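Teaching grasps by hand vs. remote – what's working for you?
Posted in June by lokska_dindo

lokska_dindo
OK so I'm hooked. I spent the whole weekend moving an arm with a 6-axis hand controller and recording it picking junk out of a bin, and I've never had this much fun being this slow. Before that I was doing it the old way, grabbing the wrist and pushing the arm through the motion with gravity comp on. Both work! They just give me very different data, and I'd love to hear which one you all settled on for picking out of bins.

My numbers so far: 83 good demos by remote, way fewer by hand. The policy trained on the remote set hovers over the object and dithers. The one from the hand-guided set goes straight down like it means it, then misses by a finger width.

– Dindo Malabanan

maksymiv_fan
Hand guiding, every time. You feel the contact. With a remote you're guessing from a video feed and your demos are full of little pauses where you were thinking. The policy learns the pauses too, and there's your dithering.

felicja_r
Have to disagree with maksymiv_fan a bit. When you push the arm around, your own arm is in every camera view. Then you run the policy and there's no human in the picture, and it has to cope with a scene it never trained on. I lost most of a month to that one. Remote recordings look the same at training and at run time, and for me that's worth a lot of pauses. You can trim pauses.

maksymiv_fan
You can also guide it by hand, save the joint path, then replay it with nobody standing there and record the cameras on the replay. Problem solved.

felicja_r
If the object lands in the same spot on the replay, sure! In a bin with steep walls one bump and the thing has rolled. I tried replays on a round jar and ended up with lovely clean footage of a gripper closing on air.

maksymiv_fan
Fair, round stuff is bad for replays. I mostly do blocks.

cleltley_amado
Dindo, what rate are you recording at, and are you saving the command or the measured pose? I had that exact hover. I was logging measured pose as the action, and near the bottom of the reach the arm was lagging behind my hand, so the policy learned to ask for less than it needed. I switched to logging commands and the hover went away overnight. No new demos. I could have kissed the thing.

lokska_dindo
Measured pose. Ohhh. Going to go look at my logger right now.

quintero_d
Adding my two cents on the remote side, I've got 2390 grasps recorded over at Altodbridge and I'm a total convert. Big thing for me was limiting what the operator can do. We lock the tilt until the fingers are below the rim, then open it up. New operators got decent in an afternoon, where it used to take 3 days before I'd keep any of their recordings.

jericho_s
Locking tilt sounds great for a shallow bin, but how do you get at anything in the corners? My approach has to come in tilted from the start or the wrist housing hits the wall.

quintero_d
Corners are exactly where it hurts, yeah. Ours go in a separate batch with the lock off, and only our 2 most patient people record them.
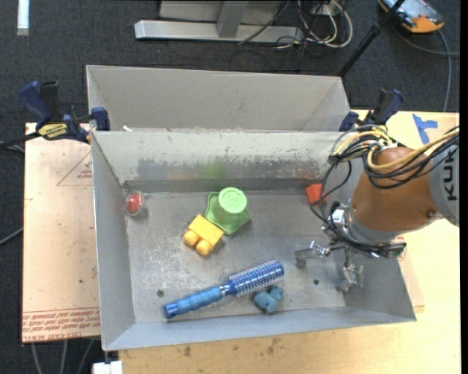 jericho_s
Corner picks are my whole obsession at the moment, so let me ramble. I record by remote and I start every session with the awkward ones, while my hands are fresh – leave them for last and you get sloppy demos on the very cases that need good ones. With a mix like the one in this bin, the little clear thing with the red center, tucked up against the left wall, would be my first pick of the day. Then the red-orange block on the far wall. The round hairbrush out in front is a treat by comparison, though I'd still want several demos on the handle and several on the bristle end, or the policy will try to split the difference between them. And watch your cable slack! A loop hanging down by the gripper can sweep across the very object you're reaching for when you rotate the wrist. I record a slow wrist turn before the real demos just to see where mine goes.

felicja_r
Yes to the handle and bristle end thing. I label mine by grasp spot and balance the set before training. Mixed grasps on long objects wrecked my first 3 models.

maksymiv_fan
I'd still guide the corners by hand. You can feel the wall with your fingertips on the wrist, no video feed gives you that. But I'll admit the brush would be easy by remote.

jericho_s
Would you believe I tried that? I kept pulling the arm sideways without noticing, and every approach had a curve in it. Maybe I'm clumsy. Your curves may be nicer than mine!

cleltley_amado
Has anyone mixed both in one training set? I'm tempted to do hand-guided for the last 5 cm and remote for the rest.

felicja_r
I did and it worked better than I expected, as long as I masked the side camera on the hand-guided part. Wrist camera only for those. Try it on an easy object first.

lokska_dindo
Update! Amado was right, I was logging measured pose. Retrained on the same 83 demos with commands and it goes right down to the object now. It still fumbles the walls, so I'm stealing Jericho's order and doing the corner stuff first tomorrow. I'll post the results in this thread.

Related threads
Trimming pauses out of remote demos without breaking the timing
Gravity comp feels sticky at the elbow
Wrist camera only – how far did you get?
Keeping cable loops clear of the fingers
Best objects for a first bin picking set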